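# About Skula

Hi, I'm Eskil! I started Skula together with Ruben Verhoeven, and we write the software that sits between "I want the arm to do this" and the arm doing it.

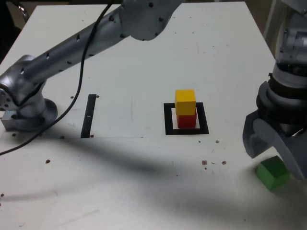
We don't build robots. Other people are very good at that, and I can barely hang a shelf. What we make is planning and perception software for jobs where two arms have to share one work area, plus a pile of tools for figuring out what went wrong when they don't share it nicely. There are 5 of us now, and four of us write code most of the day. The fifth is me, and I write code when the others let me (and answer the phone, and do this page).

## How we got here

Ruben and I met at De Haan, a packaging company where we both worked on the controls side. We had a line with a pair of arms on it, and every time the product changed somebody had to go in and re-teach the motions by hand, point by point, with a pendant hanging around their neck. I think the worst one had over 200 taught points. You'd move one, and three others would stop making sense. Ruben started writing a little planner in the evenings just so he could stop doing it, and he showed it to me at lunch in July and I more or less invited myself in.

That first planner was terrible, by the way! It found paths, but they were the kind of paths where the arm swings way out over your head to move something a couple of inches. We've thrown out nearly all of it since. One function is left, it's called `nudge_and_pray`, and Ruben won't let anyone rename it.

## What we make

**Prondis** is the planner, and it's our main thing. You give it a goal (this part goes there, that one goes on top) and it works out which arm does what, in which order, and how both of them get there without reaching through each other. It replans while things are moving, so if a part gets bumped you don't have to stop and start over. Most of our work this past year has gone into the waiting logic – when should one arm hold back and let the other one through? If you get that wrong, they both hang there being polite forever. We had a whole month of that.

**Custotex** is the tooling side. It started as a log viewer and it kind of grew. You can scrub back through a run and see what the cameras gave us, where the software believed each object was, what the planner picked, and which options it turned down and why. I use it every day. If you've ever tried to debug a missed grasp from a text file full of joint angles, you'll get why we built it, and if you haven't, I'm a little jealous.

The perception part doesn't have its own name, it ships inside Prondis. It finds objects and their poses, and it also reports how sure it is. The planner uses that number, so a part we're unsure of gets a second look before anyone goes to grab it.

## Blocks, blocks, blocks

We test on colored cubes, a lot. Stacking is a great way to find out that your calibration is off, or that the gripper opens a hair too early, or that somebody's transform is upside down (mine, usually). Every release has to get through 21 stacking and handover tasks on real arms before it goes out. Simulation gets its turn first, and we do like our simulator, but it's a lot kinder than a real tabletop with crumbs and shadows on it.

Version 13 is the one we're working on now. The big change is that you'll be able to add a keep-out zone while a plan is running, which customers have been asking for since pretty much forever.

## Working with us

Most of the people who use our stuff are small automation teams, the kind where one person does the wiring in the morning and the vision setup after lunch. We used to be those people, so we try to keep the setup short and the error messages readable. If you get one that isn't, send it to me. I keep a list and I fix them when I'm on a train.

We do a first call with anyone who's thinking about a two-arm cell, and it doesn't cost anything. Bring a rough sketch and your cycle time. Sometimes we end up telling people that one arm would do the job fine, which isn't great for sales, but Ruben can't help himself.

We're also looking for another person on the planning side. You should like geometry and be okay with C++, and you should be happy to get up from your desk and go see what the arms are up to. Write to either of us through the contact page. Mornings are best for calls – after 4 pm we're usually running tests, and I won't hear the phone.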